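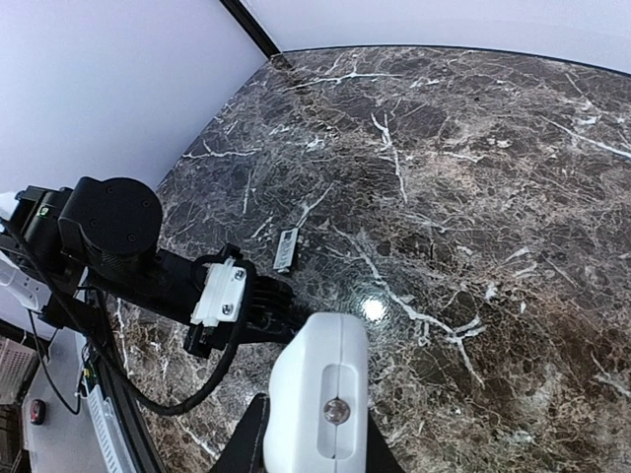
Photo: Uncombe project / Nives Donati

9 July 2025
By Ottavio Fabbri

Progress report: safe working practice for tabletop arms

Work package 2 covers the written rules for small robot arms used on ordinary furniture. The draft now stands at 27 clauses, down from 46 in April. Most of the cuts were duplicates between the setup section and the daily check. Graziella Messina merged the two, and the result fits on both sides of one sheet.

Cable routing took the most time. A slack loop under an arm link is normal and the joints need it, but the April draft gave no limit on how far it may hang. Clause 9 now requires the operator to move each arm through its full range at low speed before a session and confirm that the loop does not catch on the table edge, the gripper or the other arm. Cables on the floor must be kept out of the operator's standing area.

Clause 14 deals with polished surfaces. Glossy, strongly veined stone such as the brown marble top shown can produce glare in a wrist camera's view, and a small white item on it may lie close to a bright spot. Operators are to note the surface and the lighting in the session log. We considered requiring a matte cover - Mpho Mtshali argued for it - but left it as a recommendation.

Screws on link brackets and gripper housings are checked by hand at the start of each shift. Power indicators are checked at the same time. An indicator light is not accepted as proof that the arm is safe to touch; the supply must be switched off first.

Six operators at the Gerkenora site have read the draft and returned comments. Two asked for a clearer definition of "hovering" as a rest position. The text now says that an arm may not be left unattended with its gripper held above the surface.

Open items: wording on crates and loose objects stored beside the table, and sign-off of the log template by Vittoria Santoro. Spending is within the approved budget. No change to the end date is requested.

Related items
Uncombe: April progress report
Session log template, draft 6
Loureiro site: operator training plan

Contact the project office | © Uncombe project | Back to top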